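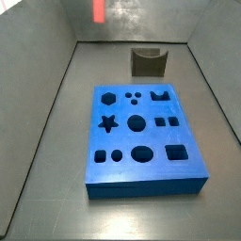

Shape sorter, blue foam

Home | Join | Catalogue | Hours | FAQ | Contact
Search this site Enter keywords Go
Print this page | E-mail this page

Skollstead Toy Library: Frequently Asked Questions

Updated August. Had a go at putting the ones we get asked most up the top. If your question isn't covered send us an email, but read down first please, the inbox is a mess at the moment.

Where are you?

62 Eskildsen Street, Skollstead. Old shopfront next to the laundromat, green door. Parking round the back off the lane, it's tight, don't block the bins or the laundromat people get cranky. Prams in the front door, there's a step at the back.

When are you open?

See the Hours page. It changes in school holidays and we update that page before anything else, so trust it over the sign on the door. Last loans go out 5 minutes before close. Please don't turn up on the dot with a full bag of returns and then want to browse.

Who can join?

Anybody with a kid in their life. Parents, grandparents, foster carers, family day care, aunties. You don't have to live in Skollstead. We've got members out past the highway who come in once a month and do a big swap.

What does it cost?

$50 a year per family. Concession card holders pay half. Family day care and playgroups have a different rate, ask at the desk. Runs twelve months from the day you join, not calender year.

No joining fee. No bond either, except on the ride-ons and the jumping castle, see below.

Can I try it before I pay?

Yep. One visit, one toy, bring ID and leave a phone number. If you join when you bring it back, great. If not, no hard feelings.

What do I need to bring to join?

Photo ID with your current address. If the address is old bring a bill or a rates notice as well. Concession card if you have one. Card payment at the desk or pay online through Vendero (link on the Join page). If you pay online we still need to see the ID the first time you're in.

How many toys can I take?

5 items per family at a time. A puzzle is one item. A bag of blocks is one item. A dress-up with hat and shoes and all the rest of it, also one item. Party hire doesn't come out of your 5.

How long can I keep them?

4 weeks. You can renew once, online or by phone, unless someone else has it on hold. After that it has to come back in and sit on the shelf for at least one session before you take it out again. Yes even if your kid is obsessed with it. There is only one marble run of that size.

What if I'm late?

No fines for the first week. After that 50 cents a day per item, stops at the price of the toy. We'd much rather have a phone call. Sick kids, moving house, new baby, just tell us and we'll push the date out.

If we don't hear anything and it's been more than 4 weeks past due, your membership gets paused until it's sorted.

How do holds work?

Log in to the catalogue, find the toy, hit Reserve. You'll get a text when it's in. We keep it behind the desk for 5 days and then it goes to the next person. No holds over the phone, sorry, too many got lost on sticky notes.

The catalogue says a toy is in but I couldn't find it on the shelf?

Usually it's in the returns pile waiting to be counted. Ask. Sometimes it's in the wrong bay. Sometimes a toddler in the shop has got it and you might need to wait.

I can't log in to the catalogue.

We swapped over to Trendurix in autumn and everybody's old password stopped working. Hit Forgot Password and use the email you joined with. If nothing arrives check junk. If still nothing, we probably have a typo in your email address, ring us. Your old loan history didn't come across, we can look it up if you really need it but it takes a while.

Your member number is the same as before.

A piece is missing. What do I do?

First, look under the couch. Under the car seat too. Then tell us when you bring the toy back, don't just hope we won't notice, every item gets checked against the card in the bag.

Small piece that doesn't stop the toy working: we note it on the card, no charge. Piece that matters (a jigsaw piece, the dice, the one shape that goes with a sorter): we hold a spot on your account for 4 weeks in case it turns up. Most do. After that there's a small charge, depends on the piece.

If it turns up a year later we still want it. There's a tin on the desk for strays.

It was already missing when I got home.

Ring or email within a day or so and you're fine. We do check but stuff slips through, specially on busy mornings. Worth counting the pieces yourself at the desk before you go. There's a tray.

We broke it.

It happens, they're toys. Bring all the bits back. Normal wear is on us. If it was left out in the rain or the dog had it, we'll have a chat about sharing the cost. Please don't glue it yourself. We've had some very creative gluing.

Do I need to clean toys before returning them?

Yes please. Wipe over with warm soapy water, dry properly, back in the bag. Foam and wooden toys: damp cloth only, don't soak them. Anything with batteries, same. Dress-ups go through a cold wash, line dry, no dryer.

Toys that come back sticky or full of sand get a cleaning charge of $5. Sandpit toys too. Shake them out first.

Foam is the one that gets people. It'll hold water for ages and then it smells. If it does get a drenching, leave it in the shade for a couple of days with air on all sides before it goes back in a bag. Scuffs and marks on foam don't matter, we don't charge for those.

Bite marks?

If it's a chunk out of it, tell us, we need to pull it off the shelf as a choking thing. Tooth dents are fine.

We've had gastro / chickenpox / nits at our place.

Keep the toys till everyone's better, don't rush them back. Let us know and we'll extend. Bag the soft ones seperately and write on the bag.

Are the toys safe for babies?

Age stickers are on every bag. Green is under threes, yellow is three to five, red is school age. The sticker is a guide and it's on you to watch your own kid. Under threes bags shouldn't have anything small in them, if you find something small in a green bag please tell us straight away.

Button batteries: we don't lend anything where the battery door doesn't screw shut. If a screw has come loose bring it in right away and we'll swap it on the spot.

Do you supply batteries?

No. Toy goes out with whatever's in it. Take yours out when you return it if you want them back.

What's good for a one year old who throws everything?

Soft blocks, balls, stacking cups, foam shape sorters, anything in the bay under the window. Leave the wooden hammer set for a while.

And for older kids?

Board games are along the back wall, up to teenage. Also science kits, construction sets, the big floor train. Members forget we have them. Games get counted before they go out so allow a few minutes.

Do you hire for parties?

Yes, members only. Ball pit, small jumping castle, little tables and chairs, the parachute. Book through the Hire page, at least 4 weeks ahead for the castle, it's usually gone by then in spring. Refundable bond of $50 on the castle and on each ride-on. Has to come back dry.

Can kids play while I'm there?

Yep, on the mat. Stay with them. No food on the mat, water is fine. There's a toilet and a change table up the hall.

Can I donate toys?

Sometimes. Ask before you bring them. We can take: complete puzzles, wooden train track, good board games, building bricks in any amount. Can't take: soft toys, car seats, cots, anything electrical, anything with recall notices. Don't leave bags at the door overnight, they get rained on and we have to pay to tip it.

Do I have to do roster duty?

No. If you do want to, four sessions in the year knocks half off your next renewal. Mostly counting pieces. You can bring the kids.

Can I cancel and get a refund?

In the first month, yes, less anything owing. After that no, but we can freeze it if you're going away for a long stretch. You have to return everything first.

Lost my card.

Don't need it. We can look you up by name. The new cards cost a couple of dollars if you want one for the novelty.

Do you post toys?

No.

Print this page | E-mail this page
Back to top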